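Can a Robot Do Your Chores? Meet the Fanel Two-Arm Kit

Grown-ups have been promising robots that do the dishes for a very long time. Meanwhile, you are still doing the dishes. So let's look at a kit that at least picks up the plates.

It is called the Fanel, and it is sold by a company named Sisurport. In the big box you get 2 arms, a metal rail to bolt them to, and a manual with 132 pages. Nobody under forty has finished the manual.

Why two arms?

Try lifting a big dinner plate with one finger and one thumb. Go on, but use a plastic one. It wobbles, doesn't it? Each Fanel arm has just two fingers, so a wide plate is a job for both arms together. One grips the left side, one grips the right side, and they have to agree about which way is up.

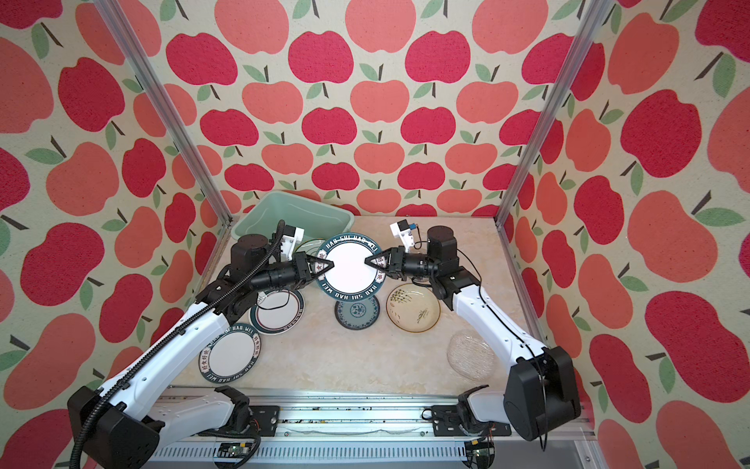
Agreeing is the hard part. Your hands share one brain, and they have been practicing since you were a baby. The two arms share a computer program called Tseng, which tells every joint how far to bend. If one arm pulls while the other arm pushes, you get a tug-of-war, and the plate never wins.

Plates are sneaky, too. Some are flat and some are more like shallow bowls. Clear glass ones are the worst, as you can look straight through them and see the table. If you have ever walked into a glass door, you know how the robot feels.

How does it see?

There are small cameras at the wrists. Imagine having an eye just above your palm. You would be terrible at hide-and-seek, but you would always know what your fingers were up to. As an arm gets near a plate, its own fingers show up in the view, and the program can work out how much farther there is to go.

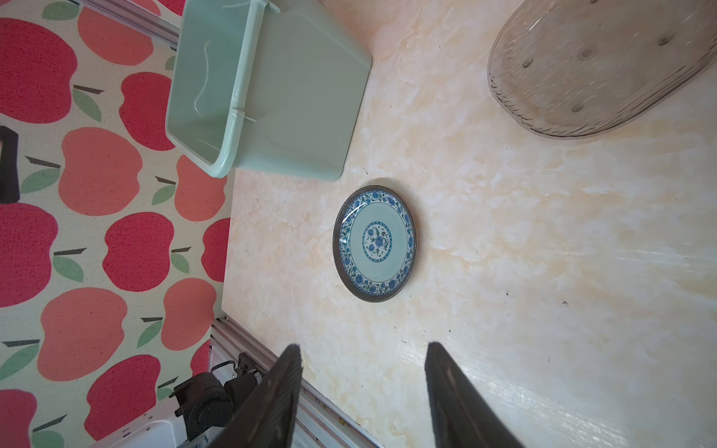
Is it any good?

The Fanel is slow. A snail would not be embarrassed to race it. It is also very patient, and it has never once said "in a minute."

The price is $2,726, or a great many weeks of allowance. For less money there is the Zerberg, but that has only one arm, so stick to cups. The Fanel is meant for schools and clubs, with an adult close by. Keep your own fingers away from the joints when it moves — they can pinch.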